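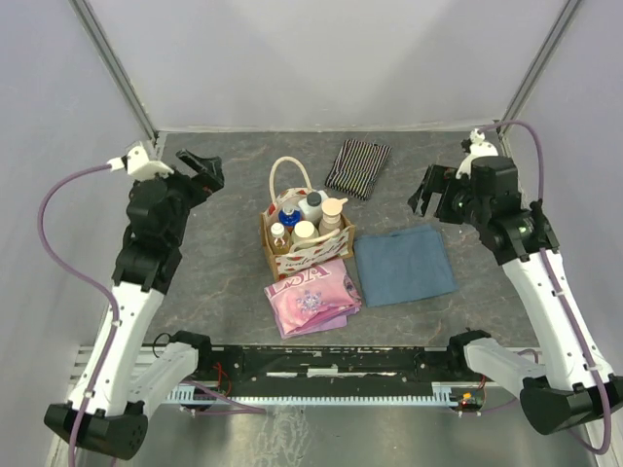 *3 min read*

So for our media class project, Feven Beyene and I decided to look at how people find new songs on a small streaming app, and I picked Pinari mostly because I already had it on my phone (not very scientific, I know). Our question was pretty simple: do the ready-made playlists push people toward new artists, or do they keep handing you stuff you already like?

## What we did

We asked 40 students to keep a listening log for a couple of weeks in October. Every time they played a song they wrote down the title, where they found it, and whether they'd heard the artist before. Beatrice Muriithi built the spreadsheet and I did the nagging. We ended up with 3,887 plays, which was way more typing than I had pictured!

Cleaning it up was the worst part. People spelled the same band four different ways, and one log just said "gym mix" for an entire Tuesday. We kept those rows but marked the source as unknown.

## What we found

Almost 3 in every 10 plays came from a playlist the app made. I expected more, to be fair. The biggest source was people's own saved songs, and after that it was links from friends, mostly in group chats. Friends' links were also where brand-new artists showed up most often, so Feven won that bet.

The mood playlists (rainy day, focus, that kind of thing) hardly turned up anyone new. The weekly one did better, but a lot of people said they skip through it fast and only save a track if the first few seconds grab them. Our log counted a skip as a play, so the weekly playlist probably looks stronger than it is.

## What I'd change

I'd add a box for skips, and I'd ask people outside our own department, because we're a pretty music-nerdy bunch. Ms. Garrido also suggested comparing Pinari with a second app, and Awuor Makokha has offered to get her roommates to log their Flutside listening for next semester's version. The blank log sheet is in the class folder if anybody wants to borrow it.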